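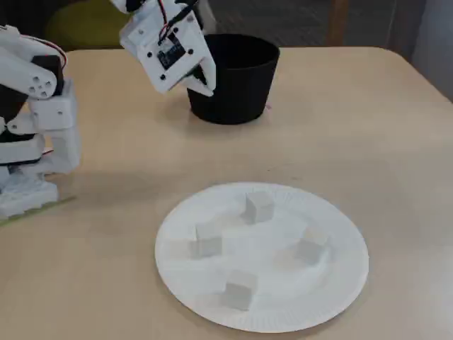 Four cubes on a paper plate, black pot behind.

To: Jamthorpe Tabletop list
Subject: Re: replacement cubes, and what to keep them in
Date: 13th November

> Has anyone found plain cubes that match the old Coneo ones? We are down
> to a handful at our branch and I've been filling in with sugar lumps,
> which do not survive a damp hall. Also, what is everybody storing theirs
> in? The original boxes have all split at the corners.

I sent off for the Rees ones in October and put four of them out on a plate. The catalog says "ivory." I'd say pale gray on a generous day. They are matte, so they don't glare under the hall lights, but set one down on anything white and you'll spend part of your evening patting the table like you've lost your glasses.

The bag holds 99. I assume the hundredth was a management decision.

As for storage, I've given up on boxes and gone over to black plastic plant pots, the tapered kind. They are wide enough at the top to get a hand in, they stack, and pale cubes show up nicely against the dark inside. Get one without drainage holes, or put a circle of card in the bottom. Our first pot had holes just slightly bigger than a cube, and I left a trail to the parking lot that a child could have followed home.

The plate is for play. Each side gets a paper one with the ridged rim, and the rim does stop the cubes from wandering off when somebody leans on the table to make a point. Flat plates are no good. We tried the nice ones from the Trultetti evening and spent most of round 2 under the furniture.

If you want to try the Rees cubes before buying, I can spare 20. Please don't ask for them in ivory.

On the sugar lumps: I ate one at your last open night, so your count may be off.

Recent posts on this list
Hall heating, again
Trultetti scoring: ties in the last round
WANTED: Coneo rule book, any condition
Felt or no felt?
Re: Re: Felt or no felt?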